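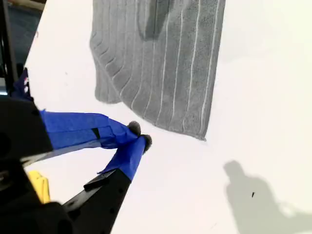
Entwistle towel in medium gray, on a white tabletop.

Entwistle Utility Towel, Gray
Sold by Semex

The Entwistle is a general-purpose towel for kitchens, workshops, break rooms and front counters. It has a ribbed, textured weave and comes in one color, a medium gray that goes with most rooms and doesn't show coffee or tea marks the way a white towel does. We have sold it since the Ziltdale warehouse opened, and it is still the towel we use at our own packing tables.

Use it for drying dishes, wiping down counters, or covering a tray of clean glasses. It folds in thirds for a shelf or rolls up for a drawer.

Pack sizes
Pack of 3
Bag of 24
Carton of 132

The pack of 3 ships in a paper band. The bag and the carton ship flat folded with no inner wrapping. Cartons go out from Ziltdale only and can't be combined with other items in one box. If you want to see the color before ordering a carton, start with the pack of 3.

Before first use
Wash the towels once on their own. New towels shed some lint, and the first wash takes care of most of it. Empty the dryer filter afterward. A second wash helps if you plan to use them on glassware.

Care
Machine wash warm with similar colors. Tumble dry low, or hang to dry. Do not use bleach. Skip fabric softener, which leaves a coating on the fibers and makes the towel slower to pick up water. Do not iron. Wash separately from anything with hook-and-loop fasteners or open zippers, as these can pull the ribs. If a thread does get pulled, snip it level with scissors and leave the rest alone.

Grease and cooking oil should be treated with a little dish soap before the towel goes in the wash. Towels used with solvents or wood finishes should not go in a dryer at all.

Goes with
Clendska wall rail. Takes the towel folded once over the bar. Screws are included, wall plugs are not.
Clendska shelf bin. Holds a bag of 24 if the towels are rolled.

Shipping and returns
Orders over $80 ship free. Unopened packs can be returned for a full refund, less the cost of return shipping. Washed towels can't be returned unless there is a fault in the weave or the hem. In that case send us a photo of the fault along with your order number, and we will replace the towel or refund it.

Stock note
The carton is on back order until June. The bag and the pack of 3 are in stock. Back orders are filled in the order they come in, and your card is charged when the carton leaves the warehouse.

Page updated 14/04/2022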